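3.2 Setting and room types

The study was carried out in the guest rooms of the Lorkeck, a mid-size hotel where one of the authors (Setiawan) had worked before in the housekeeping office. The hotel has 86 rooms on four floors. All of them are cleaned by the same team, and all of them follow the same written room standard, which we reproduce in Appendix B. Figure 2 shows parts of a room.

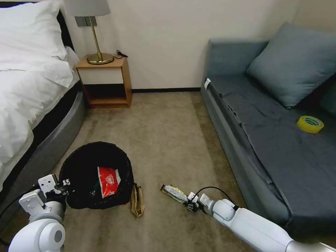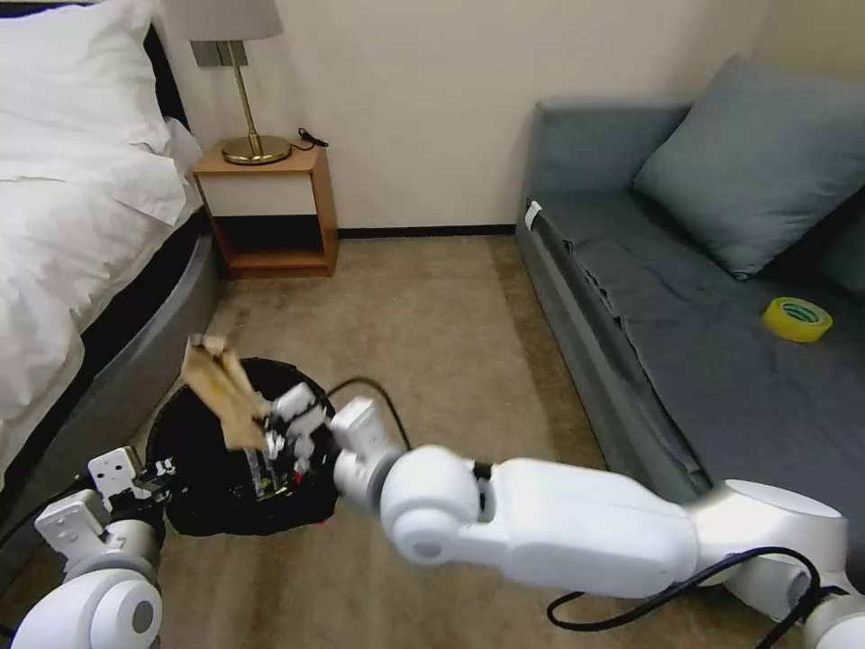 Figure 2. Guest room interior. First picture: bed, nightstand and table lamp. Second picture: black trash bin with liner, and brown paper.

The room standard divides the work into 17 tasks. The tasks are given in a fixed order, from the opening of the curtains to the final check at the door. When we first read this list, we expected that the attendants would follow it with small changes only. The interviews in the pilot phase already showed us that this expectation was too simple. Attendants with long experience described the list as something for the first month of employment. One of them told Oei that she had not looked at the paper for years, but that she could still say it by heart if a supervisor asked for it.

We therefore treat the written order as one possible order among several, and we do not call a different order an error. This decision has consequences for the coding, and we explain them in Section 3.4. Earlier work on hotel cleaning has often measured the distance between the written procedure and the real practice, and has read this distance as a lack of training or as a sign of time pressure. We do not deny that both can play a role. But the attendants in our study gave other reasons too, and these reasons deserve to be studied on their own terms.

3.3 Data collection

We collected three kinds of material. The first is the room log. For each cleaned room, the attendant wrote the time of entering, the time of leaving, and whether the room was a departure or a stay. The logs were part of the normal work at the hotel and were not made for us. We received 412 log entries in total. Entries in which one of the two times was missing were kept in the data set, but they were used only for the analysis of room type and not for the analysis of duration.

The second kind of material is the task diary. During the main phase, which started in January, the attendants were asked to write down the order of their tasks for one departure room per shift. They did this after leaving the room, on a sheet with short task names. We chose short names after the pilot, in which the full sentences of the room standard were used and the attendants found them tiring to read. The sheet was available in three languages. Sumampouw prepared the translations and discussed them with two attendants before they were printed. The word "reset", which is common in the room standard, could not be translated in a satisfying way, and we replaced it with "put back in place" in all versions, also in the English one.

The third kind of material is the interview. Oei and Slaoui interviewed the attendants at the end of the main phase, in the staff room, between the end of the morning shift and the beginning of the afternoon shift. The interviews were semi-structured. Each interview began with the diary sheets of the person, which were laid on the table, and the attendant was invited to comment on them. This way of starting was useful. Attendants who gave short answers to general questions spoke at length when they saw their own sheets, and they often corrected what they had written.

Participation was voluntary, and the attendants could leave the study at any time without giving a reason. The hotel management did not receive the diary sheets or the interview notes. It received a summary of the results after the analysis was finished, and the attendants received the same summary at the same time.

3.4 Coding of task order

Each diary sheet was transformed into a sequence of task codes. We used 4 larger groups for the coding: removing, wiping, making and refilling. Removing includes everything that leaves the room, for example used linen, used glasses and waste. Wiping includes all surfaces in the bedroom and in the bathroom. Making refers to the bed. Refilling covers the items which the guest finds in the room on arrival, such as tea, soap and writing paper.

The place of the waste task in these groups needed some discussion. In the room standard, the bins are emptied once, near the beginning. In the diaries, many attendants wrote this task two times, first near the beginning and again near the end. In the interviews they explained that new waste appears during the cleaning itself: wrappers from the soap, bands from the clean linen, a receipt found under the bed. Some attendants collect these things in the pocket of the apron and some put them in the bin of the room, to be emptied last. We decided to code both moments as removing, and to mark the second one with an additional sign. In this way the first moment can still be compared with the written order.

Two of the authors, Slaoui and Sumampouw, coded all sheets independently. They then compared their results and discussed each case in which they did not agree. Most of these cases came from one task name, "check the lamps", which some attendants used for wiping the lamp and others for testing the bulb. Where the interview made the meaning clear, we followed the interview. Where it did not, the task was left without a group and was not used in the sequence analysis.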